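Desk Storage Study - Project Report, Unit 2

Intro / what we wanted to find out
Our group looked at how people store small stuff on a shared desk. Everybody in the studio piles things at the back and then there's no room to work. So the question was, does one bin with a lid do the job or do you need drawers. Short answer, bin is fine but the lid is a pain. More on that below.

Method
One desk, one bin, one lid. Everything on the desktop, nothing on the floor. We compared it on paper with the Kettunen drawer unit and the Flevden stacking trays (both from the Pralport catalog, we did not buy them). Budget for the whole project was 2000 and the Kettunen alone was 1662 so that was that.

The desk is light wood with a cable hole near the back edge. We wanted to keep that hole clear the whole time, that was rule one. Rule two, lid has to stay on the desk when its off the bin.

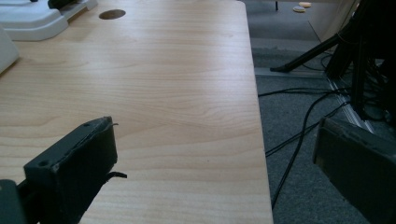
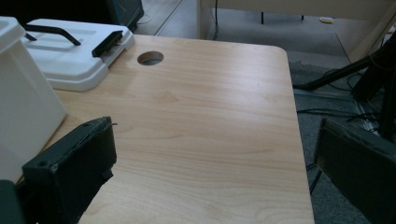
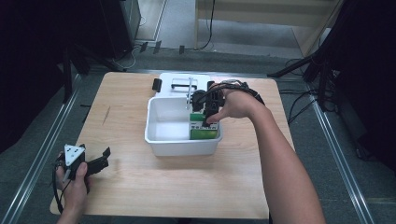 Report by Intan Pillai
Studio course, October

Results
The lid takes up nearly as much desk as the bin. We didnt think about this at all in the planning stage. In the second picture its lying flat behind the bin, at an angle, and that's a chunk of desk you can't write on. Having it behind the bin is still the best spot we came up with. Off to the side it gets in the way of your elbow.

Packing: boxes go in upright, against the right side. The green and white carton went there. Upright means you can grab it from the top with one hand, and the left side stays free for whatever comes next. Laying boxes flat wastes the bottom of the bin, we think, but we only worked this out in the sketches.

The handle and the clip are both on the lid. Good for carrying. Bad for stacking, you can't put anything level on top of a handle.

Problems
- no proper measuring of the lid, only sketches. should of done this first
- one desk only, so can't say much about smaller ones
- Ludotell trays were meant to be in the comparison, ran out of time

What we'd change
A lid that hooks on the back of the bin. Or hinges. Would also try a lower bin so you can see whats inside while sitting down. Sketches for both are in the studio folder, number 3018, second half.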